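Flistomstead Camp: your questions answered

I started this page when the plans for the old Flistomstead camp went public and my inbox filled up. I've lived in the next village, Marras, for most of my adult life and I go to every open meeting I can get to. I don't work for the ministry, the builders or the council. If you spot something wrong, tell me and I'll fix it!

What is being built at Flistomstead?

A training and storage base for the army's engineers and medics. They'll practise for floods, big fires and long power cuts, and keep the kit for that sort of work on site. The plans show two large sheds, a teaching block, a vehicle yard and a stretch of fake street with houses they can fill with smoke or water. I quite fancy seeing the fake street, I must admit.

Will there be soldiers living there all year?

A few, yes. The small permanent team will use the brick block by the north gate, the one with the green doors. Everyone else comes in for a course and goes home again. The biggest course listed so far brings 1,376 people over a whole season, spread out, so please don't picture them all queueing in the village shop on the same morning.

Is there going to be a firing range?

No. The old range on the hill side stays shut and the new plans don't touch it. I asked this one at the meeting myself, as I can remember the windows rattling when I was little and I'd rather not go back to it. You may hear the odd bang from the fake street, where they set off small charges for realism. Those have to stop by 7 in the evening.

What about helicopters?

There's a landing pad on the plans, next to the vehicle yard. The ministry's letter says it's for exercises and emergencies only, and that the route in comes over the reservoir and keeps off the school. How often "exercises" means is still a bit woolly - I've asked for a number and haven't had one. I'll put it here when I do.

Who is doing the work?

The main builder is Flastance, who did the bypass bridge. The radio mast and alarm system are down to a smaller firm called Iketine. If a lorry has blocked your drive, it's Flastance you want, and their site office does pick up the phone. I've rung them about mud on the road and they sent a sweeper the same afternoon, so fair play to them.

Which way will the lorries go?

In by the bypass and the east lane, out the same way. They're not meant to come through Marras at all. If you see one on Church Road, write down the number plate and the time and send both to the site office. A general moan about "lorries all morning" doesn't get very far (I've tried).

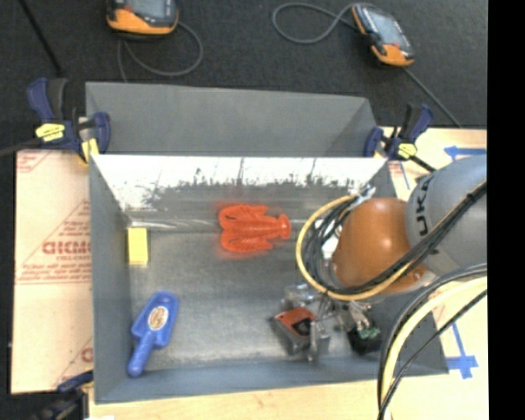
Same goes for noise, by the way. Dates and times, every time. I keep an old diary by the kettle for it, and when I took it along to the last meeting the chap on the desk copied out the whole page.

Can I still walk the dog on the common?

Yes, all of the southern half. The path along the fence is shut while they put the new fence up, and the diversion takes you past the duck pond and back up by the allotments. It's muddy after rain and the second stile is a tall one, so if you've got a big old dog like mine you might want to turn round at the pond.

Will there be jobs for local people?

Some. Cooks, cleaners, drivers, grounds staff and a couple of office posts have been mentioned, and they'll be advertised through the usual civilian jobs site. Nothing is open yet. Please don't pay anyone who offers to put your name on a list - there isn't a list.

How many people objected?

The council counted 1,947 comments, and that figure takes in everybody, for and against and the ones who only wanted to talk about the bus. I haven't seen a split I trust, so I won't quote one.

When does it open?

The first courses are pencilled in for September. The vehicle yard comes first and the fake street last, so expect the site to look half finished for a good while after people start turning up.

Can we look round?

An open day has been promised before the first course. You'll need to book and bring photo ID, and children are welcome with an adult. No date so far. I'll post it at the top of this page as soon as I hear, and pin a copy up in the bus shelter for anyone who doesn't do the internet.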